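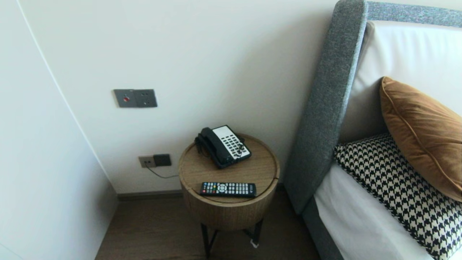

1/ I have been sleeping in hotels for work for 15 years and I would like to talk about breakfast. Specifically the free one. Long thread, get a muffin.

2/ My job is inspecting commercial dishwashers. It takes me to towns you have driven past. I don't get the hotel with the rooftop bar. I get the hotel next to the tire place, and that hotel has a waffle iron that beeps.

3/ First rule of the free breakfast: the posted hours are a suggestion at one end and the law at the other. Opens at 6:30 means the lights come on at 6:30 and the eggs arrive when they feel ready. Closes at 9:30 means a man is taking the bananas away at 9:22.

4/ In Clustham I once reached for a yogurt at 9:24 and the whole tray moved away from me. I still think about that yogurt. It was peach.

5/ My coworker Lyle Holloway believes you should go down at opening. Lyle also irons his jeans. He is waiting outside the door when they unlock it, with the bus tour people, and he says there's a real sense of fellowship. I have seen the fellowship. It's 35 retirees and one toaster.

6/ About the toaster. It's the conveyor kind. One pass gives you warm bread. Two passes gives you charcoal. Every person who walks up believes they'll be the one to get it right by turning the dial, and then the next person gets what that person had coming.

7/ I used to turn the dial too. I was young.

8/ Now the eggs. There are three kinds: scrambled in a deep pan, folded into a half circle with one slice of orange cheese, and hard-boiled in a bowl of ice, already peeled. I trust the last kind the least and eat it the most.

9/ Keyvan Najafi, who trained me, told me in my first week never to take the top egg or the bottom egg. I asked why and he just looked out the window at the parking lot. I've followed this advice ever since, in every state I cover.

10/ Things I've watched grown adults put in a waffle iron: a cinnamon roll, a hash brown patty, a folded egg, a bagel with the cream cheese already on. The hash brown was good. I know because he gave me half.

11/ Let's do the phone call. I like to ring the front desk the night before and ask what time breakfast is, even though it's printed on the key sleeve. I do it for the pause. The length of the pause tells you what sort of morning you're going to have.

12/ Short pause, cheerful: there will be bacon. Long pause, followed by "so": there will be a paper bag with a granola bar in it.

13/ Best call I ever had was with a night clerk named Noemi Boateng, who said, "It's at six, but come at 6:40, because Arlo is on tomorrow and he does the potatoes himself." I went at 6:40. I've rebooked that hotel nine times. Two of those times I had no work in the area.

14/ Arlo Begay's potatoes, for the record: small cubes, green pepper, onion, a lot of black pepper, crisp on at least two sides. He makes them in a skillet he brings from home. He will not discuss the skillet.

15/ I asked him once if the hotel paid him extra for it. He said they'd given him a certificate.
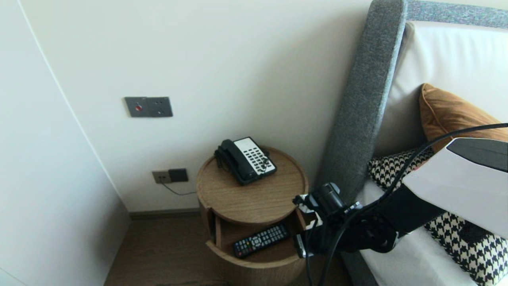 16/ COFFEE, a section of its own

There are always two urns. One says Bold and one says House. I've done side by sides for years in the same kind of paper cup and I would not swear to a difference in front of a judge.

17/ Decaf is the third urn, off by itself near the tea, and it's always full. I feel bad for it. Not bad enough.

18/ The creamers come in a bowl. Hazelnut goes first, every time, everywhere. By eight you're looking at plain and that one Irish cream somebody opened and put back. If you want hazelnut you have to live like Lyle.

19/ JUICE

The juice machine has four buttons and three juices. The fourth button makes a noise. I press it anyway, in case things have changed since last time.

20/ Apple is reliable. Orange is orange. Cranberry comes out very pale and then very dark, so you have to commit to a full glass or you get pink water.

21/ CONDUCT

You may wear pajamas. I fought this for a long time and I've lost. I saw a man in Gultness last April in a full robe and dress shoes, eating Froot Loops and reading a contract, and he looked better rested than anybody in the room.

22/ You may take one piece of fruit for the road. Bernadette Kapoor, who does my expense reports, says two if one is a banana, since a banana won't last the drive and is therefore "consumed on site in spirit." She has a finance degree.

23/ You may not take the whole sleeve of bagels. I shouldn't have to write this down, but I've been to Bosum during the volleyball tournament.

24/ The TV will be on, it will be the weather, and the sound will be off. Don't ask for the remote. People have asked. It starts a debate about channels, and that's how you end up eating oatmeal next to two strangers who aren't speaking.

25/ Oatmeal, since I brought it up. It's fine. The brown sugar has one big rock in it and everybody digs around the rock. I broke it up once with the back of a spoon and a woman behind me said "oh, bless you" with real feeling. Top five moment of my career.

26/ I tried to add up how many of these breakfasts I've eaten and my expense file goes back to 635 before the old laptop died. That's a lot of folded egg. My doctor had a follow-up question.

27/ People ask why I don't just go to a diner. I do like a diner. But a diner wants you to decide things, and at 6:50 in the morning I'd like to be handed tongs.

28/ Anyway, I'm up early tomorrow. I called down and asked about breakfast. Medium pause, then "we do have a waffle." Singular. Will report back.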